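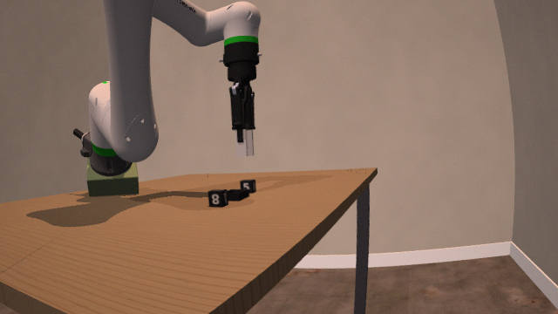
Workshop Tips > Grippers and Arms

Trying out a gripper before you pay for one

Laine Ramanauskas, Pradthorpe

I have been comparing two-finger grippers for a small bench arm since February, all of it in simulation so far. The job is simple: pick up small numbered blocks from a table and set them down again in order. These are the notes I would have liked at the start.

Start with the fingers wide open. It is tempting to pre-close them to save time, but a block that sits at a slight angle needs the extra room. The Rätsep model opens to 162 mm, far more than a small block needs, and I still leave it fully open on the way down.

Stop above the block first. I put in a waypoint 36 mm over the top face and check the line from there. If the fingers are off to one side at that height they will not get better lower down.

Turn the wrist to suit the block. Blocks do not land square to the table, and gripping across the corners makes them spin. Read the angle from the wrist camera and turn the gripper to match before the last move.
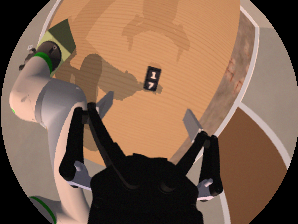 Wrist camera view: block 17, fingers open.

A wide lens on the wrist is worth having. You lose the corners and the table edges bow out, but both fingertips stay in view with the block between them. The narrow lens I tried first showed the block well and one finger hardly at all. Calibrate the wide one with 21 board positions, including a few near the rim of the circle. The eight I started with were not enough.

Watch the shadows. If your block finder works on brightness, the arm's own shadow can join up with a dark block and throw the centre off. Move the light, or search for the white numbers instead. 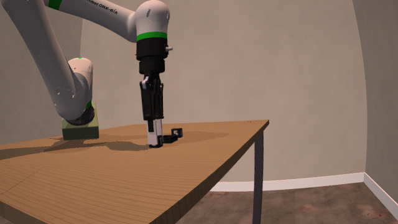 Crowded blocks are where the two grippers I compared differ most. The Flindesmont has thick fingertips and wants clear wood on both sides, so it does well on single blocks and badly on pairs. Slimmer tips can get in closer, but check the approach from the side as well as from the wrist. With the tips almost down on the wood and a flat block right up against them, as beside the cube marked 5, there is very little left for a sideways move. Lift straight up, shift across, then come down again -- it costs a second or two per pick.

Save the joint positions for every failed pick, along with the block layout. I keep mine in a plain text file named by gripper and run number.

Next page: choosing a controller (Burnbridge and others)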